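# Can a machine do the chores yet? Questions we get at Tistby

Last updated in March. We test and repair work machines for homes and small shops.

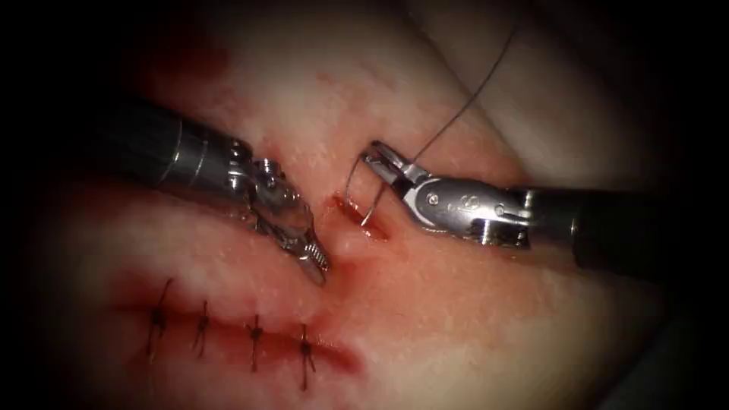

One reader at Bastmont wrote in to say that if a machine can hold a needle, it ought to be able to sew a button on a shirt, and asked when she could buy one that does. We get that question in many forms, so it comes first.

## If robots can stitch, why can't one do my mending?

Stitching a pad with surgical instruments and mending a shirt are different jobs. A pad stays where you put it. A shirt slides, bunches and hides its own back side. Surgical instruments are also commonly steered by a trained person, so the skill may be in the hands at the controls. We don't know of a home machine we would recommend for mending.

## Which chores can I hand over today?

- Vacuuming and mopping flat floors: yes, if you pick up cords and socks first.
- Mowing a plain lawn: yes.
- Washing dishes: the washing, yes. Loading and unloading is still yours.
- Folding laundry: not at a speed or price we would pay for.
- Cleaning a bathroom: no.

## What about the shop floor?

Shops are further along. Moving boxes of one size, tending a press and driving the same screw all day are good jobs for an arm. Our rule is that if you make fewer than 500 of a part in a run, setup time will probably eat the savings. At 1000 it's worth getting a quote.

## Can a robot sew in a factory?

In part. Machines do well on straight seams, labels and pockets once the cloth is clamped. Picking one layer of cloth off a stack is harder, and most shops still have a person feed the work.

## What is the Vumusness test?

It's our own list of 42 small household tasks, such as threading a needle, opening a bread bag and wringing out a rag. A machine gets 30 minutes per task with no help. We score a task as done or not done. A half-folded towel counts as not done.

## Do you sell robots?

No. We repair them, and we publish our test notes. For parts, try Guzmán, who will ship small orders.

## Should I wait before buying?

For floors and lawns, no. For anything with cloth, food or stairs, wait. Ask the seller to run the chore in your own house, with your own things, before you pay.

## My question isn't listed.

Send it through the contact form. Include the make of the machine and the chore you want done. We answer in the order questions come in.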